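Wukmont Garment Hanging Set: README

Read this before you train on it. If you only read one section, make it the one about the left gripper.

What this is

Wukmont is a set of 304 teleoperated episodes of two small arms putting clothes on hangers and hanging them on a tabletop rack. It was recorded at Letum in April, in the smaller of our two enclosures, and is stored in Memivix format, one folder per episode. The maintainer is Harvey Chan, who also wrote the bug that caused most of what follows and would like that noted before somebody else notes it.

What went wrong

The left gripper lied about its position in 53 episodes.

The servo that closes the left jaw has overload protection. Squeeze something stiff for long enough and it drops torque to save itself, a sensible feature that we had all read about in the manual and then forgotten. Our driver was supposed to catch the overload flag and stop the episode. What it did was catch the flag, clear it, log nothing, and go on publishing the last commanded position as though it were a measurement. On paper the jaw was shut the whole time. On the table the hanger was sliding out of it.

We found this the slow way, by training a policy that hung clothes rather well in the plots and threw them on the table in person. Nearly a week went into blaming the lighting. The lighting has since received an apology.

When it happens

The fault likes the handover, when both grippers have hold of the hanger and the arms disagree slightly about where it should be. Neither arm is compliant, so the disagreement goes straight into the jaws. Wood is the worst. The bar doesn't give at all, and a garment dragging on the tabletop adds its own opinion.

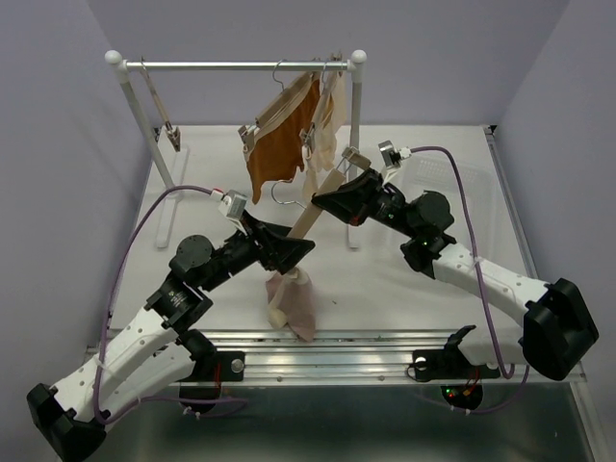 How to spot an affected episode

1. Open the left gripper current trace. A healthy hold is lumpy. An affected one falls to zero and stays there while the position reads closed.
2. Check the wrist camera on the same arm. If the hanger rotates in view and the joint values don't, you have one.
3. Look for the field left_jaw_suspect in the episode metadata. It was added by hand after the fact, so treat false as "we didn't see anything".

What we did about it

The driver now halts both arms on an overload flag and holds them where they are. The first version cut power instead, and the arms folded onto the rack with some enthusiasm. Please don't restore that behaviour, however tidy the code looks.

We also capped the closing current and re-recorded 21 of the affected episodes. The originals are still in the folder called lévesque, after the Lévesque bench where the fault was finally reproduced. The other 32 have not been redone.

Known leftovers

Timestamps on the right wrist camera drift by up to 14 milliseconds over a long episode. Garment colour labels were typed by whoever was closest to the keyboard, so "beige", "tan" and "sort of beige" are all in there.

Safety

Keep your hands out of the enclosure while the arms are holding. A halted arm is still powered, and clearing the flag restarts it from its last command, wherever your fingers happen to be.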